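4.2 Batting as a secondary skill among pitchers

The preceding section treated the plate appearance as the unit of analysis and ignored the role of the player making it. That simplification does not hold for pitchers in leagues without a designated hitter. Their appearances are few, they are spread unevenly over the season, and a large share of them end in a sacrifice bunt. A batting average taken from such a record is a poor guide to what the same player would do over a longer run, and the present section sets out how the estimates were adjusted.

The sample was drawn from the scorebooks of the Skestari league, in which all 11 clubs require the pitcher to bat. A pitcher entered the sample if he had started games in at least 3 seasons. The clubs keep their books to differing standards. Hulden records the count on which each ball was put in play, whereas Vaughan gives only the outcome, and for one season Vaughan's entries for bunts do not separate a failed sacrifice from an ordinary ground out. Those entries were kept in the main analysis and dropped in the robustness check reported in the appendix.

After duplicate box scores had been removed, nearly 800 plate appearances remained in which the pitcher swung away. Bunts were modelled separately. The decision to bunt belongs largely to the manager and depends on the score, the inning and the base occupied, so treating bunt attempts as failed efforts to hit would lower the estimate for pitchers on clubs that play for a single run. Walks were counted towards on-base percentage in the usual way. Intentional walks to the eighth batter were noted, as they alter the number of runners the pitcher finds on base, but they were not otherwise used.

Each pitcher's rate of reaching base was shrunk towards the mean for all pitchers, with the weight fixed by the number of swinging appearances. A pitcher with 60 such appearances keeps a little under half of his observed departure from the mean. Under this treatment most of the striking averages disappear. A small group remains clearly above the mean, and its members differ from the rest mainly in strikeout rate. Power contributes very little - extra-base hits are too rare in the sample to separate one pitcher from another.

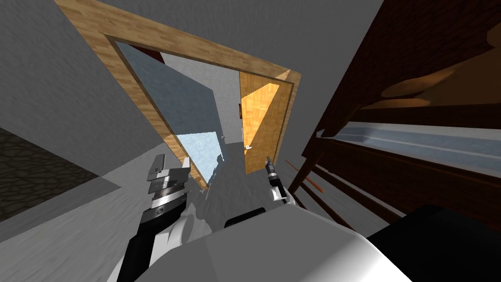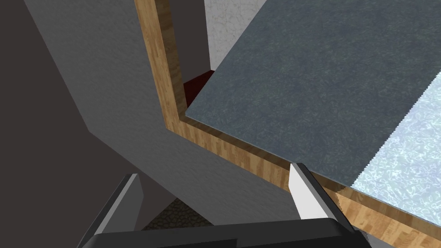
Figure 4. Simulated views.

One reviewer, Desus, objected that shrinking towards a single mean assumes that all pitchers are drawn from one population, and that those who played in the field before taking up pitching plainly are not. In the same report it was suggested that the former fielders be given a mean of their own, "even if the group is small and the interval wide". The point is a fair one. The model was refitted with two means, using the position listed in each player's first season as the grouping variable. The gap between the groups had the expected sign, with former fielders reaching base more often, but the interval included zero. The ranking of individual pitchers changed only in the middle of the table, where the differences were slight to begin with.

The same reviewer asked whether a pitcher who bats well is left in the game longer, which would give him more late appearances against relief pitching. This could be tested only with the Hulden books, as they alone note the pitcher faced. Late appearances did carry a higher strikeout rate, so any bias from this source would work against the better hitters. No correction was made.

Two further limits apply. The first is that batting practice varies between clubs and is not recorded anywhere in the books. Pitchers at some clubs take a full turn in the cage between starts, while at others they practise only the bunt. A difference that appears to belong to the player may therefore belong in part to the club, and with so few pitchers moving between clubs the two cannot be told apart. The second concerns the quality of pitching faced. Starting pitchers meet mostly other starters, and the rotation order is loosely matched from one club to the next in the opening weeks, so the best pitchers tend to bat against the best. By June the rotations have drifted and the matching is weak. A term for month was tried and had no visible effect on the estimates, and it was left out of the final model given in Table 5.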